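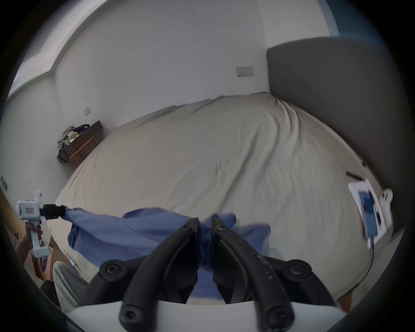
# Duvets: is anyone else giving up on the one-duvet bed?

**galah_lane**

We've had the one queen duvet for years and I'm close to calling it quits. My husband runs hot, I run cold, and by 2 am one of us has all of it and the other has a corner. My sister-in-law switched to two singles on the one bed and swears by it. Before I spend the money I'd like to hear from people who have done it for more than a winter. Do you get used to the gap? What does it look like made up? We're in the hills outside Galang, so cold nights from May on and no ducted heating.

Ours is a beige cover over a wool inner, if that matters. The cover is fine. The inner has gone lumpy at the foot end.

---

**tomsthumb**

Did this four winters ago and wouldn't go back. Two singles, different weights. Mine is a light cotton fill and hers is a heavy wool. The gap is only a problem if you buy true singles. Get king singles if you can, as the extra width gives you an overlap down the middle.

Making the bed takes longer. I fold each one in thirds lengthways and leave it at that.

---

**Pegs&Basket**

Have to disagree. We tried it for one winter and hated it. There's a cold strip down the middle no matter what size you buy, and it doubled the washing. Two covers to wrestle instead of one, two inners to air. If you've got a small line you'll feel it.

We went back to one, but a size up from the mattress. King duvet on a queen bed. That fixed the stealing.

---

**galah_lane**

Hadn't thought about going a size up. Does it drag on the floor? We have a low base and a dog.

---

**Pegs&Basket**

It hangs a hand's width above the floor on ours. Depends on your base. Measure from the top of the mattress to the floor before you buy anything, and measure the duvet when you get it too, because sizes on the packet aren't the same between makers.

---

**M. Sison**

I did alterations and soft furnishings until I retired, so a few things on the covers.

- Buttons at the foot are better than press studs. Studs pull out of thin cotton.
- Sew a tape loop into each inside corner of the cover and a matching tie on the inner. It stops the inner sliding down, and that's most of what people call lumpy.
- If the wool itself has clumped, ties won't help. It has felted, usually from a warm wash. You can open a seam and tease it out by hand but it's a miserable job and I only did it for people who had a sentimental reason.

On the two-duvet question, I have one and my late husband never complained, but he slept in a jumper.

Maribeth

---

**galah_lane**

Thanks Maribeth. It did go through a warm wash, and it was me that did it. I'll try the ties first anyway as they cost nothing.

---

**drybrook**

What's everyone paying? I was quoted $161 for a Sternard king single in mid-weight wool, which seemed fair until I saw I'd need two of them plus covers. The Tivex ones are cheaper but they're polyester and I wake up clammy under polyester.

---

**tomsthumb**

Sounds a bit above what I paid but mine were on special. August is a good time to look, when the shops start clearing winter stock. I wouldn't bother with polyester for a cold sleeper either.

---

**Nev_in_the_shed**

Slept under a Tivex for years and never been clammy once. People get very particular about fill. If your room's cold, put another blanket on. If it's hot, kick it off.

---

**drybrook**

Good for you Nev, but I've had both and I can tell the difference. My partner can't. I think some people just sweat more.

---

**Pegs&Basket**

A blanket on top doesn't solve the stealing either. It just gives them two things to steal.

---

**Nev_in_the_shed**

Tuck it in under the mattress on your side. Hospital corners. My mum did it on every bed in the house and not one of us lost a blanket.

---

**galah_lane**

Nev I can't sleep with my feet tucked in, I feel like a letter. But I might try tucking just his side.

A question for the wool people. How do you air yours? I've been hanging it over the verandah rail but the rail has left a rust mark on the cover.

---

**M. Sison**

Two lines if you have them, with the duvet laid across both so that it sags in the middle. Shade, not full sun, and take the cover off first. A couple of hours on a breezy day is enough. For the rust, lemon juice and salt, then rinse well. Test it on the inside of the hem, as some beiges will lighten.

---

**tomsthumb**

If you've only got the rail, put an old towel along it.

---

**quoll_street**

Coming at this from the other side, we have separate duvets and separate beds pushed together. Zip-together sheet underneath. It was the mattress that was waking me up more than the covers, and I'd spent money on three different duvets before I worked that out. A proper split set from Prernirine was close to $3,000 so we bought two ordinary single beds and strapped the legs together. Might be worth thinking about whether it's really the duvet.

---

**galah_lane**

It's the duvet. I've been awake and watched him roll up in it.

Plan for now is ties on the corners, lemon juice on the rust mark, and I'll borrow my sister-in-law's spare single for a fortnight to see how I go with the gap. If I can't stand it I'll try Pegs' way and go a size up. Will report back once I've had some cold nights on it.

---

**Pegs&Basket**

Put the dog on the gap.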